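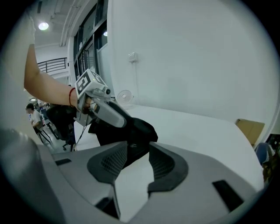
Re: [handheld-demos] folding dark cloth, two grippers

From: Cor Groen
Date: 9 October 2021

Hi all,

Kina wrote:
> We're at 200 demos with the hand-held pair and the policy still
> grabs two layers when it should grab one. Is it the cloth, or is
> it us? Also, are you folding at the table edge or in the middle?

Oh, I know this one! We had the same trouble in April, and I'd say it was mostly us. Everybody had their own way of going in. I come in with the finger tilted down, De Bruijn likes to go in flat, and the model learned some mush between the two. We picked one approach, wrote it on the wall and started over – nearly 900 demos now, and double grabs are way down.

As for the edge, yes, we let the cloth hang over it a bit. A black one, crumpled, on the white tabletop. It's easier to get one finger under, and the outline shows up nicely (the wrinkles don't, sadly).

Two more things. Keep the cube marker on top facing out, even when your wrist wants to roll. And watch the cable! I lost 9 takes in a row to a snag before I noticed.

Hurau asked about doing it over remote control instead. We tried it, and I was so slow that I gave up before lunch. Maybe someone with more patience wants a go?

I can send our folding notes if you want them, just write me off list.

Cor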